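お弁当と、母の米の量り方

日本に住んで、もう長くなりました。日本語で文章を書くのはまだ時間がかかりますが、練習のために、このブログを続けています。まちがいがあったら、やさしく教えてください。

先週、職場の昼休みに、同僚から「毎日お弁当を作って、えらいですね」と言われました。私は少し困りました。えらくないのです。前の日の夕食を多めに作って、朝、それを詰めているだけですから。でも、その「多めに作る」ということについて、前から書きたいと思っていました。

私の母は、米を量るとき、カップを使いませんでした。手で量りました。一人に一つかみと半分。そして最後に、かならずもう一つかみ足しました。子どものころ、私はその最後の一つかみは誰の分かと聞いたことがあります。母は「来る人の分」と答えました。誰が来るのか聞いても、「来る人」としか言いませんでした。

実際に、よく人が来ました。父の友だちのイライアス・カラキさんは、夕食の時間になると、なぜか近くに用事がある人でした。いつも玄関で「すぐ帰ります」と言って、靴をぬいで、二杯食べました。となりのラニア・ホウラニさんは、レモンを借りに来て、レモンの話を一時間して、レモンを忘れて帰りました。私は弟といっしょに、あとからレモンを届けに行きました。階段が暗くて、弟はいつも私の服をつかんでいました。

だから、うちの鍋はいつも大きかったです。誰も来なかった日は、ご飯がたくさん残ります。次の日の朝、母は残ったご飯を玉ねぎといためて、私たちに食べさせました。私は朝のその匂いがあまり好きではありませんでした。友だちの家ではパンとジャムが出ると知っていたからです。今は、同じものを自分で作って食べています。玉ねぎは弱火で、かなり茶色になるまでいためます。急ぐと、おいしくありません。

日本に来た最初の年、私は一人で、小さい部屋に住んでいました。台所のコンロは一つだけでした。それなのに、母と同じ量の米を炊いてしまいました。手がおぼえていたのだと思います。三日間、同じご飯を食べました。三日目の夜には、もう見たくありませんでした。

そのとき、アパートの一階に住んでいた大家さんが、「冷凍すればいいのに」と教えてくれました。私の家では、冷凍庫は氷と肉のためのものでした。ご飯を冷凍するという考えが、私の頭の中になかったのです。大家さんは、炊きたてのご飯を平たく包んで、湯気が入ったまま閉じるのだと、自分の手でやって見せてくれました。私はメモを取りました。そのノートは今も持っています。「ゆげ ごと」と、ひらがなで書いてあります。「ごと」の意味がわからなくて、横に小さく疑問符をつけました。

それから、残り物についての日本語をいろいろおぼえました。「作り置き」「おすそ分け」「タッパー」。この中で一番好きな言葉は「おすそ分け」です。辞書で調べると、「すそ」は着物の下のほうのことだと書いてありました。つまらない部分を少しあげます、という遠慮の気持ちが入っているそうです。私の母なら、これは理解できないと思います。母は人にあげるとき、一番いいところを上にのせて、「これは特別においしいから全部食べなさい」と命令しました。遠慮は少しもありませんでした。

どちらがいいか、私には決められません。ただ、大家さんから煮物をもらったとき、「ほんの少しですけど」と言われて、ふたを開けたら、本当に少しではなかったので、笑ってしまいました。里いもがぎっしり入っていました。言葉は小さくて、中身は大きいのです。母とは反対の言い方ですが、していることは似ていると思いました。

むずかしかったのは、容器を返すときです。私の国では、もらった器を空のまま返すのは恥ずかしいことです。何か入れて返します。だから私はレンズ豆のスープを入れて返しました。すると大家さんは、その容器を洗って、みかんを入れて、また持ってきました。私はまた何かを作りました。これが何か月も続きました。どちらも、やめ方がわからなかったのだと思います。
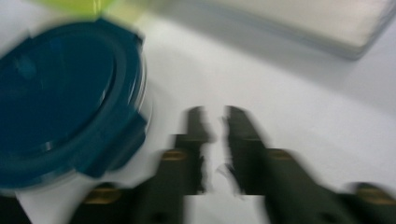
ある日、大家さんが「もう容器はあげるから、返さなくていいよ」と言いました。私は、もしかして迷惑だったのかと心配して、夜あまり眠れませんでした。次の週に、同じ日本語学校に通っていたクサイ・ハラフに相談しました。彼は「それは君の考えすぎだ。冷蔵庫がいっぱいになったんだよ」と言いました。たぶん、そのとおりでした。そのあとも大家さんは、ときどきみかんをくれました。今度は、新聞紙に包んでありました。

去年の五月に、母と電話で話しながら、米を炊きました。母が「何で量っているの」と聞くので、日本の計量カップだと答えました。母は少しだまって、「それで、来る人の分は?」と聞きました。私は、今は冷凍庫に入れていると言いました。母は納得しませんでした。「凍ったご飯を客に出すの?」と、かなり大きい声で言いました。電子レンジのことを説明しましたが、うまくいきませんでした。

今でも私は、カップで量ったあとに、手で一つかみ足します。水の量がくるうので、夫には評判がよくありません。彼は目盛りを大事にする人で、炊飯器の線から水が少しずれると、スプーンで直します。私が米を足して、彼が水を直して、それで毎晩、だいたい食べられるご飯になります。

先月、ラワン・タンヌースが急に遊びに来たときは、冷凍のご飯を三つ出して、玉ねぎといためました。彼女は「懐かしい匂い」と言って、台所から動きませんでした。話が長くなって、玉ねぎを少し焦がしましたが、ラワンはそこを先に食べました。

次は、母のレンズ豆のスープの作り方を書くつもりです。母に分量を聞いたら「ちょうどいいだけ」と言われたので、少し時間がかかると思います。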